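Home Stories Garden Journal Archive Subscribe

The Hedge at Number 49

By the time Bouchra Soliman got the last of the boxwoods off the truck, she had already changed her mind about where they should go, and she was thrilled about it!

The plan on paper had them marching straight up both sides of the front walk like a hotel in a travel magazine. But standing there in the mud with a root ball against her hip, she saw the whole yard differently. A curve! It had to be a curve, starting low by the mailbox and sweeping up past the old pear tree, so that you wouldn't see the front door until you were nearly on top of it.

She dragged out the garden hose and laid it across the grass in a big lazy bend. Then she ran up to the porch to look at it, ran back, kicked the middle out a foot, and ran up again.

Her neighbor came over to the fence in his slippers to see what all the running was for.

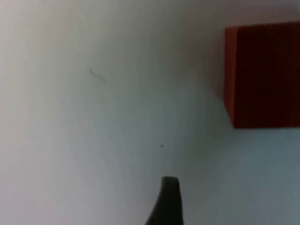

Too tight at the pear tree, Kianoush Najafi told her, and if she planted it like that she'd be cutting roots with every hole and cursing by the third one. Swing it wide. Let the tree have its own little island.

She looked at the hose. She looked at the tree. He was right, and it was so much better that she laughed out loud.

"You've done this before," she said.

"I did it wrong before," said Kianoush. "Over on Tratance Street. I had a straight hedge and a dead plum."

So they swung it wide, the two of them, he on one end of the hose in his wet slippers and she on the other. The island came out shaped like a kidney bean. Bouchra could already see it full of hellebores and those small wild-looking daffodils, with ferns tucked in at the back where the shade was deepest. She wanted to buy everything at once. She wanted it to be spring by lunchtime.
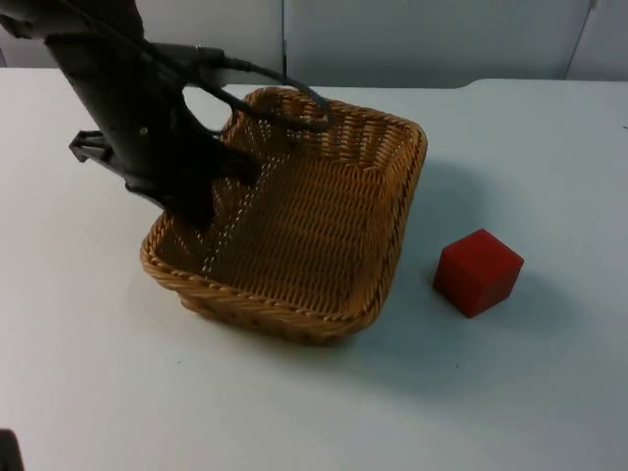
It was November, though, and the light was going by four. She set out the boxwoods in their pots along the line, 20 of them, and walked the curve from the mailbox to the door with her arms out, pretending to be a visitor. At the pear tree she stopped. From that one spot you could see the porch light, the bottom step, and nothing else of the house, and it gave her the same flutter she used to get at her grandmother's, where the path ducked under a grape arbor and you could smell supper before you saw a window.

"What is it?" Kianoush called.

"Come stand here!"

He came and stood there. For a while neither of them talked. A car went by slowly, and the driver, Vasanthi Rai from up the hill, rolled down her window to ask if they had lost something.

"No," Bouchra said. "We're being guests."

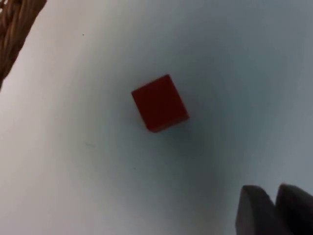

They got seven in the ground before dark. The soil was heavy and cold and came off the spade in slabs, and she loved it anyway, every slab. Kianoush held the flashlight and told her when a plant was leaning. He had gone home for his boots by then, and had come back with a thermos of tea and a coffee can of bone meal left over from the plum.

She tamped down the seventh with her heel. The rest stood waiting in their pots, all the way up to the steps.

"Same time tomorrow?" he said.

"Earlier," said Bouchra, and went to coil up the hose.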